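Górecki Furniture Works, Open Day

The bus from Flurley takes 15 minutes and lets you off at the wrong end of Stellen, so allow time for the walk along the canal. The gate opened at nine. Visitors signed in at a folding table, got a paper badge and were sent to the sawmill first.

The mill is the oldest part of the works. Oak comes in as logs and sits in the yard under sprinklers until it is needed. The sawyer on duty cut one log while we watched from behind a rail. He said the blade is changed twice a shift. After that came the drying sheds, which are long brick buildings with steel doors. A chart by each door shows the moisture readings, filled in by hand.

Remigiusz Bielecka led our group through the rest. He started in the veneer room as an apprentice and now runs it. Most of his talk was about matching: sheets from one log are kept in order and numbered in chalk, so the grain carries across a pair of doors. He laid out sheets 745 and 746 side by side and the pattern ran almost straight through. A woman in our group asked what happens when a sheet splits. It goes to the back panels, if it is big enough. 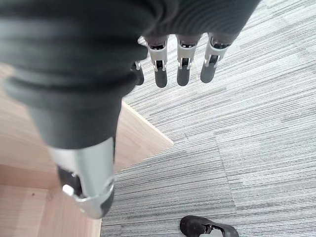
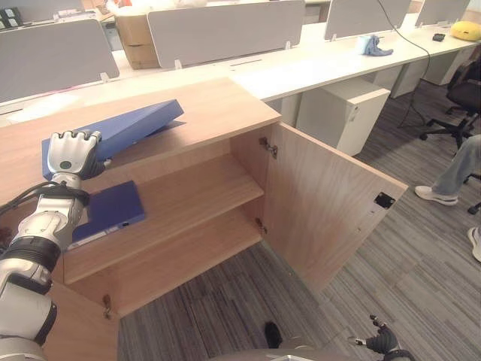

Cabinet with its doors open and a blue binder on top, second photo.

STELLEN, March

The assembly hall was the loudest stop. Carcasses are glued and clamped on one side, and doors are hung on the other. Hinges are set with a jig and then adjusted by eye. We were allowed to try a drawer with a bad runner and one with a good runner, and the difference was plain.

The finishing room can only be seen through a window. They use an oil from Vondoslow on most of the tables and a clear lacquer on the office pieces. The smell of the oil gets into the corridor anyway.

Lunch was soup and rye bread in the canteen, paid for in cash. The offcut sale was in the shed next to it. Some 15 people were in line ahead of me, and the wide oak boards were gone by the time I got in. I bought a bundle of short ash pieces and a bag of dowels.

Wear closed shoes, as they do turn people away in sandals. There is no coat room. The last tour leaves at 2 p.m., and the bus back to Flurley stops across the road from where you got off.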